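Capítulo 9
Encimeras y revestimientos de pared en la cocina

Al terminar este capítulo el alumno deberá poder distinguir los materiales más usados en encimeras, elegir el aparejo de un revestimiento de azulejo, situar las juntas de movimiento y leer la ficha técnica de un adhesivo.

9.1 Introducción

La encimera y la pared que queda detrás de ella forman una sola zona de trabajo. En obra, sin embargo, suelen ejecutarlas oficios distintos y en días distintos, y buena parte de los defectos que se reclaman después aparecen en el encuentro entre las dos. Por ese motivo se estudian juntas en este capítulo, aunque los materiales ya se hayan presentado por separado en los capítulos 4 y 6.

El orden habitual es el siguiente: se montan y nivelan los muebles bajos, se coloca la encimera, se reviste la pared y, por último, se sella el encuentro. Algunos instaladores prefieren alicatar antes de colocar la encimera - es frecuente en reformas donde se conservan los muebles - y entonces hay que prever que el canto del tablero tape el borde inferior de la primera hilada. Las dos soluciones son válidas si se deciden antes de replantear.

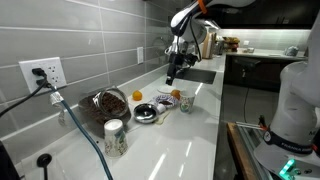 Unidad 9 · pág. 254

El aparejo a rompejuntas, con piezas rectangulares largas colocadas en horizontal, es uno de los más pedidos en cocina. Exige piezas planas. Las cerámicas alargadas tienen casi siempre una ligera curvatura, y si la junta vertical de una hilada cae en el centro de la pieza inferior, el punto más alto de una coincide con el más bajo de la otra y se produce una ceja. En formatos largos se recomienda desplazar las piezas un tercio de su longitud en lugar de la mitad, salvo que el fabricante indique otra cosa.

9.2 El soporte

Antes de alicatar se comprueba la planeidad con una regla de 2000 mm, apoyada en vertical, en horizontal y en las dos diagonales. Para colocación en capa fina se admite una desviación de hasta 3 mm. Si es mayor se regulariza la pared con un mortero adecuado y se respeta su tiempo de secado. No debe corregirse con más adhesivo, pues el exceso de espesor retrae al fraguar y arrastra la pieza.

El soporte ha de estar limpio, seco y exento de pintura suelta. Sobre yeso se aplica una imprimación. Sobre placa de yeso laminado se utiliza placa hidrófuga en la zona del fregadero, y se tratan los pasos de tuberías antes de empezar.

9.3 Materiales para encimeras

El cuarzo aglomerado se compone de áridos minerales unidos con resina. Es poco poroso y admite bien el corte para fregaderos bajo encimera, pero la resina se decolora con el calor intenso y no conviene apoyar sobre él recipientes recién sacados del fuego. El granito resiste mejor la temperatura, aunque requiere un hidrofugante que debe renovarse. El laminado de alta presión es el más económico y su punto débil son los cantos y los huecos recortados, por donde el agua llega al tablero. La piedra sinterizada soporta calor y manchas, y es delicada frente a golpes en el borde.

En el ejercicio resuelto de este capítulo se trabaja con la vivienda tipo Brokolthorpe, cuya cocina ya se midió en la unidad 7. La encimera es el modelo Hedora, de cuarzo blanco con acabado brillo, y el adhesivo el Virko de capa fina. El azulejo procede de la serie Barbu en gris claro satinado.

9.4 Instalaciones en la zona de trabajo

Las cajas de mecanismos se replantean a la vez que las hiladas. Una caja centrada en la pieza o centrada en la junta se corta con facilidad; una que deja una tira estrecha de azulejo obliga a cortes frágiles que se rompen al apretar el marco. La profundidad de la caja debe contar con el grueso del adhesivo y de la pieza.

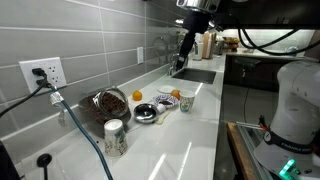
Cuando la caja queda hundida respecto al plano acabado se instala un suplemento. Alargar los tornillos sin más deja el mecanismo sin apoyo, y cede cada vez que se extrae una clavija. Las distancias mínimas a fregadero y placa de cocción son las del reglamento vigente, que se resume en el anexo B.

9.5 Rejuntado y sellado

El rejuntado se hace una vez endurecido el adhesivo. Se rellena en diagonal con llana de goma, se limpia con esponja apenas húmeda y se repasa el velo en seco. El encuentro entre encimera y azulejo no se rellena con mortero de juntas: se deja abierto y se sella con silicona neutra, ya que muebles y pared se mueven de forma independiente.

Actividad previa

Mida la pared principal de la cocina de su vivienda y dibújela a escala. Replantee sobre el dibujo un azulejo de 100 mm de altura, indique la posición de cada mecanismo y señale qué piezas habría que cortar. Conserve el dibujo para el apartado 9.7.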